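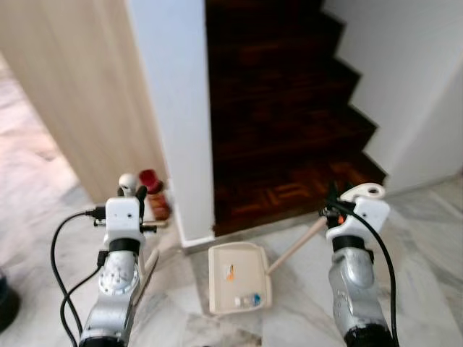
Figure 4. Two-arm unit with white grippers, a wooden stick at the left gripper.

4. Coolant condition and insert use in the turning cells

4.1 Machines and material

The study was carried out in three turning cells of the Tavurby plant, which are named in the plant after their first product lines: Vadari, Cortés and Geser. We keep these names in the text. Each cell has two lathes of the same type and one common coolant tank. The tanks have the same nominal volume, but the tank of the Geser cell is older and has no automatic top-up. The operator fills it by hand with water and concentrate, and the mixing is done in a separate drum.

All cells turned bearing sleeves from the same medium carbon steel, supplied as bars of 80 mm diameter. The bars came from one supplier, although from several heats, and we did not try to separate the heats in the analysis. The hardness certificates showed only small differences between them. During the observation period 3713 sleeves were finished, and all of them were measured at the outer diameter and at the bore. The length of the period was 56 working days. Days on which a cell stood still for the whole shift were not counted.

Roughing and finishing were done with coated carbide inserts. Cutting speed, feed and depth of cut were fixed at the beginning and locked in the program, so that the operator could change only the tool offset. This restriction was not popular in the Cortés cell, where the operators are used to reducing the feed when the surface starts to look dull. In two cases the lock was opened during a night shift. The sleeves from these shifts remain in the total, but the inserts were excluded from the wear evaluation.

4.2 Measurement of the coolant

Concentration was read with a hand refractometer at the beginning of each shift, always from the nozzle and never from the surface of the tank. The reading was multiplied by the factor from the data sheet of the concentrate. A refractometer shows also the tramp oil which is mixed in the emulsion, and an old coolant may therefore give a higher value than its real content. For this reason we made a titration once per week, in the laboratory of the plant, and used it to correct the daily values. The correction was small for Vadari and Cortés. For Geser it grew steadily until the tank was cleaned.

The pH value and the temperature of the tank were written down at the same time as the refractometer reading. We did not measure the number of bacteria directly. Dip slides were available, but the first ones were read after different incubation times and the results could not be compared, so we stopped using them.

4.3 Evaluation of the inserts

An insert was changed when the flank wear reached the limit or when the operator saw a chipped edge. Each used edge was put in a numbered tray and examined later under the tool microscope. In total 404 edges could be assigned to a cell, a shift and a coolant reading without doubt. Edges with missing or unreadable tray numbers were left out. We considered to assign some of them by the shift plan, but the shift plan was not always followed and the risk of a wrong assignment seemed to us too high.

The wear was measured at three points of the flank and the largest value was taken. Notch wear at the depth of cut line was recorded separately. Two persons measured a part of the edges independently, and their values agreed well for the flank. For the notch the agreement was weaker – one of them included the built-up material in the reading at the start, and these measurements were repeated.

4.4 Results

The Vadari cell had the most stable concentration. Its daily values stayed inside the recommended range, and the number of sleeves per edge changed little from week to week. In the Cortés cell the concentration dropped slowly over several weeks and was then raised in one step. The number of sleeves per edge followed the drop with a delay. After the step it recovered, but only partly, and we have no full explanation for this. The nozzles had been adjusted in the same week, and the two effects cannot be separated.

The Geser cell behaved differently. Here the concentration moved up and down between the shifts, depending on how the drum was mixed. The average was close to that of Vadari, yet the edges were changed earlier and chipping was more frequent than in the other two cells. If only the average had been recorded, no difference between Geser and Vadari would be visible in the coolant data. We believe that the short periods of low concentration are responsible, but the data were taken only once per shift and cannot show how long these periods were.

The pH value fell in Geser before the tank was cleaned and rose afterwards. No connection between pH and flank wear was found in any of the cells. The bore diameter showed a weak dependence on tank temperature, mainly in the first hour of the morning shift, and this is treated in Section 5 together with the warm-up of the spindle.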